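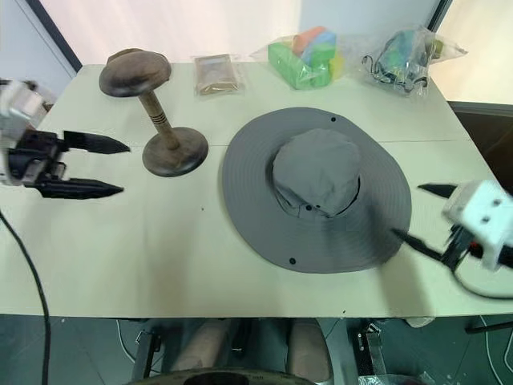 図1 白いテーブルに出した木製の帽子スタンドと、グレーの帽子

ホーム | 使い方ガイド | スタンド | 帽子のお手入れ | お問い合わせ
シェア 60 コメント 11

3. 帽子スタンドSevoraを組み立てて、つば広帽を掛けるまで

前の章で部品の確認は済んでいますよね。ここからは組み立てです。工具はいりません。私は台所のテーブルでやりましたが、床でもぜんぜん大丈夫です。ただ、台座がけっこう広いので、狭い棚の上で組むのはおすすめしません(私は一度やって、支柱を棚の裏に落としました…)。

用意するもの
・台座(丸くて広い、濃い茶色の板)
・支柱(明るめの色の木。真ん中あたりに細い溝が入っています)
・天板(きのこの傘みたいに丸い、濃い茶色の部品)
・フェルト 4枚
・やわらかい乾いた布

3-1 台座と支柱をつなぐ

1. テーブルに布を敷いて、台座を裏返しに置きます。

2. 裏側にフェルトを貼ります。縁から指一本ぶん内側に、時計の12時、3時、6時、9時の位置で。きっちり測らなくても、目で見てだいたい合っていればがたつきません。

3. 台座を表に返し、中央の穴に支柱をまっすぐ立てて、時計回りにゆっくり回します。最初のひと回しがいちばん大事です! 斜めに入ったまま力をかけるとねじ山がつぶれるので、引っかかったらいったん戻して、もう一度まっすぐ当て直してください。

4. 手で回らなくなったら終わりです。もうひと押し、と思ったところでやめるくらいがちょうどいいです。

メモ:支柱には上下があります。溝の位置がほぼ真ん中なので私も最初は迷ったのですが、ねじの短いほうが上、長いほうが下です。

3-2 天板をのせる

5. 支柱の上に天板をのせて、台座を片手で押さえながら回します。天板の表面は少しつやがあって、乾いた手だと意外とすべります。布を一枚かませると楽ですよ。

6. 真上から軽く押してみて、ぐらつかないか確かめます。ぐらつくときは、天板より先に台座側を締め直してください。私の場合、原因はたいてい下のほうでした。

注意:天板に家具用ワックスを塗るのはやめておきましょう。布の帽子に移ると、しみになって残ります。からぶきで十分です。

3-3 置き場所を決める

玄関か、寝室のチェストの上か。ここは好みの話なので押しつけませんが、決めるときに見てほしいことだけ書いておきますね。

・まわりの余裕。つばの広い帽子は、掛けるとスタンドの台座より外に張り出します。壁にぴったり寄せると、つばの片側だけがずっと押されたままになります。
・日当たり。直射日光の入る窓辺は、木も布も色が変わりやすいです。
・ドアの動き。開けたドアがつばに当たる位置、うっかり選びがちです(選びました)。
・コートの下は避ける。濡れた袖のしずくが、まっすぐ落ちてきます。

7. 場所が決まったら、スタンドを持ち上げて運びます。引きずるとフェルトがずれます。持つのは天板ではなく支柱と台座です。

3-4 掛ける前に、帽子を見ておく

私がふだん掛けているのは、Pruveroの店で買ったグレーの日よけ帽です。いわゆるブーニーハットの形で、つばに細いステッチがぐるぐると並んでいるタイプ。こういうやわらかい帽子は、クラウン(頭が入るところ)がへたっと寝てしまっていて普通ですから、しわがあっても心配いりません。フェルトや麦わらのかたい帽子をお持ちの方は、手順9をとばして3-5へどうぞ。

8. 帽子をテーブルに平らに置きます。つばを下、クラウンを上に。砂やほこりがあれば、つばの内側から外側へ、ステッチに沿って布でなでるように払います。溝に入った砂はこするとなかなか出てこないので、つばの裏を指先でとんとん叩いてから払うのが私のやり方です。

9. クラウンの内側に手を入れて、軽くふくらませます。しわを全部のばそうとしなくてかまいません。てっぺんがひとまず丸くなれば、あとは天板が支えてくれます。化繊のさらっとした生地なら、これだけでずいぶん見た目が変わりますよ。アイロンは使わないでください!

10. 金具とひもを確認します。クラウンの横のスナップボタン、つばの端寄りにある黒い丸いハトメ、それからスナップの近くに垂れている細いひも。ひもがよじれていたら、ここでまっすぐにしておきます。

メモ:ひもを結んだまましまう方もいますが、私はほどく派です。結び目のくせがつくと、次にかぶるとき長さがそろわなくて、出がけに鏡の前でもたもたするので。

注意:ハトメのまわりの布が毛羽立っていたら、引っぱらずに小さなはさみで糸の先だけ切ってください。
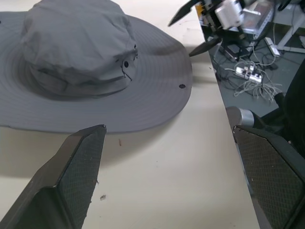
3-5 掛ける

11. 帽子の前後を決めて、つばの左右を両手で持ちます。つまむのではなく、手のひらで下から支える感じです。

12. 天板の真上から、そっとおろします。クラウンの内側が天板に触れたら、手を離す前に一度、左右の高さを見てください。かたむいていたら、つばを引かずにクラウンごと少し回して直します。

13. ひもは外側に垂らします。天板と帽子の間にはさまると、そこだけ山になって跡がつきます。

14. つばが波打っているときは、そのままひと晩おいて様子を見ましょう。それでも戻らなければ、帽子をいったん外して平らな場所に寝かせ、つばの上にうすい雑誌を一冊のせておきます。重たい図鑑はやりすぎです。

注意:雨に降られた帽子は、掛ける前にタオルで水気をとってください。濡れたまま一日掛けておいたら天板に輪じみがついてしまって、これがなかなか消えませんでした。悲しかったです。

3-6 うまくいかないとき

スタンドごと倒れる
台座側のねじがゆるんでいるか、床が傾いています。締め直しても倒れるなら、フェルトを一枚ずつ指で押してみて、つぶれているものを貼り替えてください。

クラウンがすぐへたる
生地がやわらかいと、どうしても天板の縁から落ちてきます。薄いハンドタオルを丸めて天板の上に置き、その上から掛けると、ふわっとした形が続きます。

においがこもる
中に風が通るよう、ときどき外して裏返しておくといいです。12月に夏の帽子をしまうときも、私は半日ほど陰干ししてから箱に入れています。

二つ重ねて掛けたい
気持ちはわかります! でも下の帽子のつばにくせがつくので、もう一つは別の場所にしてあげてください。

次の章は、帽子の洗い方です。洗濯表示を先に見ておいてくださいね。

前の章へ | 目次 | 次の章へ
閲覧 1,657 この記事をシェア コメントを書く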